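Room Care FAQ – Drosdale Guest House

Answers to what people ask most, kept up by Chiyo Fujimoto. If your question is missing, ring the front desk before 11 at night. After that you will get Đức Đặng, who is very polite and will tell you to ring in the morning.

Do you clean every day?
Every second day, unless you ask for more. Hang the green card outside. The red card means leave me alone, and we take it at its word, even when the hallway starts to have opinions.

What time will someone come?
Between 11 and 3. On Sunday it can slip later, as half the building checks out at once and the other half wants towels.

Will you move my things to dust?
Phone, remote, glass, yes. They get lifted, wiped under and put back close to where they were. Laptops, pill boxes and anything that looks like a jigsaw in progress stay put and we dust the coastline.

What do you use on the desk and the bedside table?
A folded cloth, turned to a fresh side when the first one has done its share. Sprays stay on the cart. The desks have seen enough coffee without being marinated in lemon. 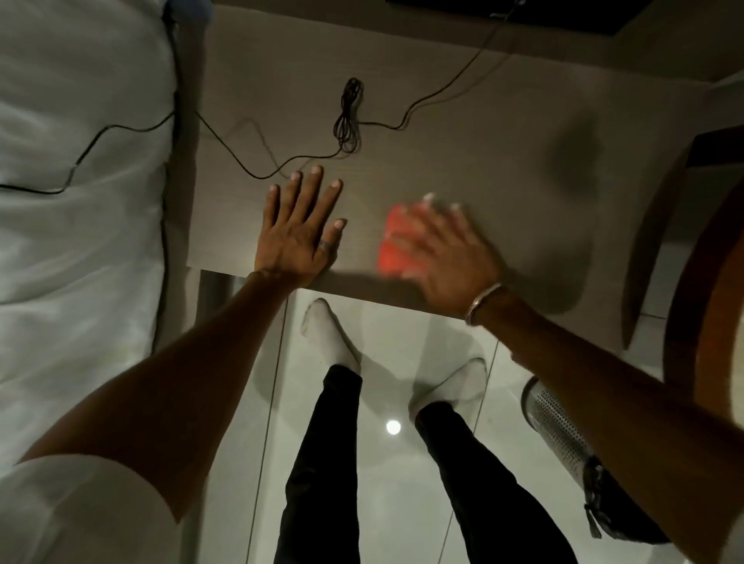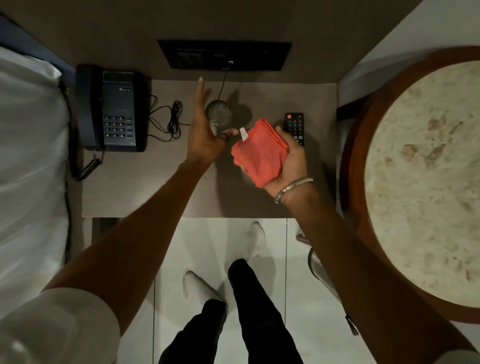

Why are there so many cables?
The building went up in 1913 and was given its outlets by someone who owned one lamp. Every gadget since has brought its own wire. We bundle what we can. Please don't unplug the phone to charge your own – there is a spare socket behind the headboard, and yes, you do have to kneel.

Is the drinking glass clean?
It is swapped at every checkout and whenever we see it has been used. If you rinsed it and put it back to save us trouble, thank you, but leave it by the sink so we know.

The remote feels sticky. Who do I tell?
The front desk. We wipe the buttons on each visit, but they are small, there are a lot of them, and people will eat mango in bed.

Can I have extra pillows?
Up to 6 per room. We had to pick a number after the fort.

I left something behind. Now what?
We keep lost items for 40 days in the cupboard by the stairs. Chargers are the exception. They go in a drawer with all the other chargers, and you are welcome to come and look for yours.

Can I borrow a cloth and do it myself?
Yes. It happens more than you'd think, mostly with parents visiting the long-stay guests. Ask at the desk, and bring the cloth back when you check out.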